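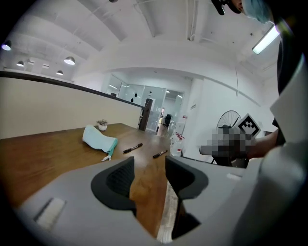
Drikbridge asks whether the shared table is worth the bother

For release Wednesday, 9am

Drikbridge, which lets shared office space to small firms, has published the findings of an 18-week trial of long shared tables in place of single desks. The company says it went into the trial expecting to be let down, and in several respects it was.

The trial took in 36 tables and asked 61 member firms what they made of them. Furniture suppliers have told landlords for years that one big table gets people talking. Drikbridge found little sign of it. Most members who were asked said they spoke to the same people as before, and a fair number said they had bought headphones.

What did change was the clutter. With no drawers and no clear owner for any stretch of wood, small things stay out. A light green cloth is left in a heap with a small tag or clip hanging from it, a couple of black markers lie near it, and a little plant in a white pot keeps its place towards the far edge. None of it is in anyone's way. Members still named left-out items as their main complaint, ahead of noise and lighting.

"We were told that a shared surface would look after itself, and I never believed it," said Gaurav Pant, head of workspace at Drikbridge. "People wipe down a desk they think of as theirs. Put them at a long table and the cloth stays where it was dropped. I don't blame them, but I would like suppliers to stop selling this as a cure for anything."

The wood itself did better. Drikbridge had been warned off timber tops by Adberg, the fit-out firm that advised on the trial, on the grounds that they would mark too easily. Roughly 800 spot checks were logged and few turned up damage that could not be cleaned off. Members also preferred the brown wood to the white tops they had before, although several complained that it throws back the ceiling lights in the afternoon.

Glass-walled meeting rooms near the tables drew a mixed response. The frosted lower panels hide bags and feet and not much else, and some members said they would sooner take a call on the stairs. Low partitions with a wooden rail along the top were liked, mainly as something to lean on.

Drikbridge will keep the long tables where members have asked for them and bring back single desks elsewhere. It has turned down a proposal from Dixit for a paid tidying service, saying it has seen no evidence that members would use it. A plain tray for pens, cloths and other strays will be tried at each table from February. The company makes no promises about the tray.

"It's a tray," said Mr Pant. "If the markers end up in it, good. We'll count them in the spring and say so either way."

Notes to editors

Drikbridge paid for the trial itself. The member survey was carried out by Tostport, which has no stake in the furniture. Answers were given by firm, so a busy firm and a firm of one person carry the same weight, and the results should be read with that in mind.

The full findings, including the questions as they were put to members, can be had from the Drikbridge press desk on request.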